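About Gerlach Translation

Gerlach translates technical documentation for manufacturers of pumps, valves and packaging equipment. Work consists mainly of operating manuals, spare parts catalogs, safety data and maintenance schedules. Source languages are German and Dutch. Target language is US English. Marketing copy, contracts and patents are referred to other firms.

The company was started by Malte Seidel and Volker Baumgart, who had shared a documentation department at a valve maker. It now has 23 employees in 2 offices. Terminology and project intake are handled at the main office; desktop publishing and final checks are handled at the second.

How a job is processed

Source files are accepted in structured XML, FrameMaker or Word. Scanned drawings are accepted if the callouts are legible. Each file is compared with the client's existing translation memory before a quote is issued, and repeated segments are billed at a reduced rate.

A translator and a reviser are assigned to every job. The reviser works from the source text as well as the translation. Torque values, part numbers and units are checked in a separate pass with Kanix, our in-house comparison tool. Queries go to the client in a single list, normally before noon.
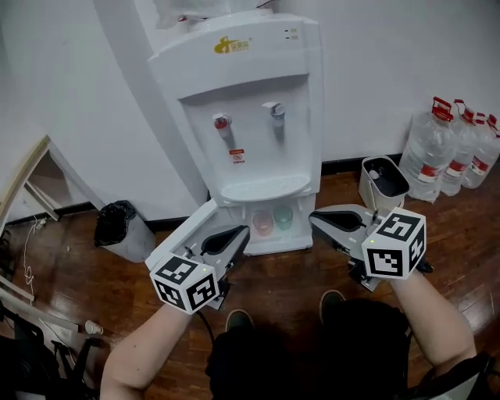
Orkeo, a client for almost three years, told us that the query list was the part its engineers had come to depend on, and that two errors in the German originals had been found that way. It also asked for shorter lists. Queries are now sorted by chapter, and questions of style are left out unless the client requests them.

Terminology

A term base is kept for each client and remains the client's property. It can be exported at any time, without charge, in TBX or as a spreadsheet. Changes to approved terms are made only on written request and apply from the next job onward. Manuals already delivered are updated as a separate order.

Offices and hours

Project intake is open from 8 a.m. to 5 p.m. Files received after 3 p.m. are logged the next working day. The offices close for inventory of licenses and archive maintenance during the first week of June. Deliveries due in that week are scheduled ahead of it.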